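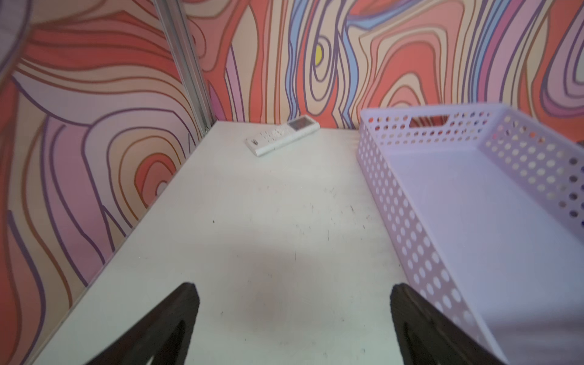
Chapter 10
Folding, Stacking and the Household Basket

Before you read

Make a short list of the cloths in your own home: dish towels, napkins, dusters, the old T-shirt under the sink. Write down where each one is kept and when it was last used. Keep the list. You will need it for the first exercise, and you may find you want to change it by then.

10.1 What folding is supposed to do

Most books on home management open their laundry chapter with a promise. Fold this way and you will save an hour a week; fold that way and your drawers will stay tidy for good. Earlier printings of this book made promises of the same kind. We have taken them out. When we went looking for the evidence behind them, we found that writers had mostly copied one another, and that the oldest source anyone could point to was a sales leaflet for a chest of drawers.

So this chapter starts with a smaller claim. Folding makes a cloth take up a known amount of space, and it keeps one side of the cloth off whatever it is resting on. Everything else said in its favor needs to be argued for. Does a folded cloth last longer? We doubt it. Does it look better on a shelf? Usually, but a look is a matter of taste, and a household with a closed cupboard may reasonably decide it does not care.

Students sometimes ask whether that means folding is a waste of time. For some items it probably is. Cleaning rags can go into a bag in a heap and no harm will come to them. Table linen that has been ironed is a different case, and so is anything that must fit in a container with others like it. The skill worth learning is telling these apart before your hands start moving.
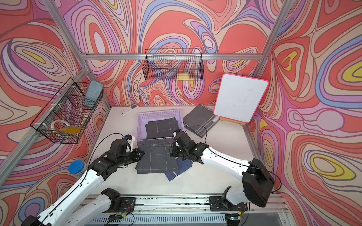 A large flat cloth is awkward for one simple reason: it has four corners and most of us have two hands. Whatever you are not holding will sag, drag or fold itself. Manuals deal with this by drawing the cloth as a stiff rectangle, with neat dotted lines across it, and the reader is left wondering why the real thing slides about. Our advice is to ignore the dotted lines at first. Find two corners that share an edge, pull that edge straight, and lay it down before you do anything else. If the edge is straight, the rest can be corrected. If it is not, every later fold will carry the same error and make it thicker.

Checks and grids are a help here. A printed or woven line gives you something to match against the hem, and you will see a crooked fold early. Do not trust the line completely, though. Cheap cloth is often cut a little off the pattern, so that the lines agree with each other and disagree with the edge. When that happens, follow the edge.

10.2 Loose cloth and what it hides

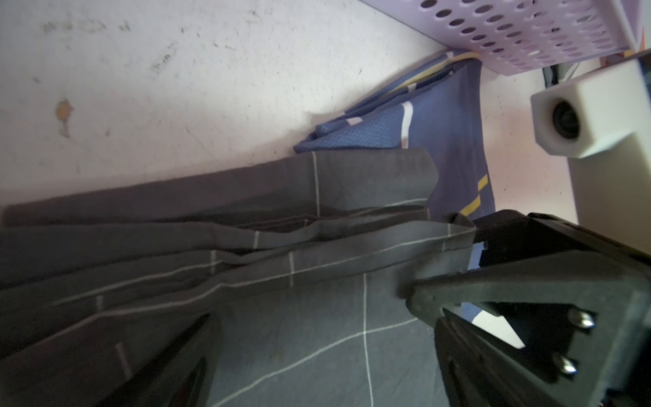 Page last changed: Fri 1 May

A cloth that has been dropped or pushed aside falls into pleats, and pleats are good at hiding size. Ask a class to guess the dimensions of a bunched towel and most will guess too small. This matters when you are choosing a container. People look at a heap, pick a basket that seems generous, and then blame the basket.

Loose cloth also hides the surface it is lying on. Marks and crumbs go unnoticed until the cloth is lifted, and by then they may have moved onto it. We are wary of the long cleaning routines that some courses build on this point. Look at the surface, wipe it if it needs wiping, and fold. A student of ours, Keabetswe Makhubela, tested a routine of 11 steps against a single pass with a damp sponge and could not tell the finished tables apart. Her full account is in the appendix, along with a reply from Busisiwe Buthelezi, who taught the longer routine for years and still defends parts of it. Read both and decide for yourself.

10.3 The basket

Storage baskets are sold with great confidence. Holes in the sides are said to let the contents breathe. Air does pass through a hole, certainly, but a thick stack of folded cloth pressed against the wall will block most of them, and the middle of the stack gets little benefit. If a cloth is damp, the cure is to dry it first.
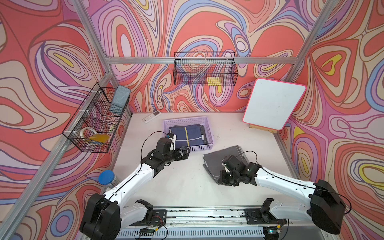

A better question to ask of any basket is whether you can take out the item at the bottom without wrecking the pile. Stacking flat gives a tidy top and poor access. Standing the folded pieces on edge gives better access, but only while the basket is nearly full; once half of them are in the wash, the others slump. Neither method wins in every home, and we would be careful of an author who says one does.

Small things raise a separate problem. Tape, sponges, pouches and remote controls are seldom put away with the linen, and they tend to settle on whatever flat surface is closest. Wire baskets fixed at hand height work fairly well for these because the contents stay in view. They work less well when they become the place for everything without a place — a fate we have seen overtake very good ones.

Terms used in this chapter

Hem: the finished edge of a cloth, turned and stitched.
Working edge: the first edge you straighten, against which the other folds are matched.
Slump: the collapse of upright folded items when their neighbors are removed.

Exercise 1

Return to your list. Mark each cloth F (worth folding) or L (can be left loose), and write one sentence of defense for every F. "It looks nicer" is allowed, but you may use it only twice.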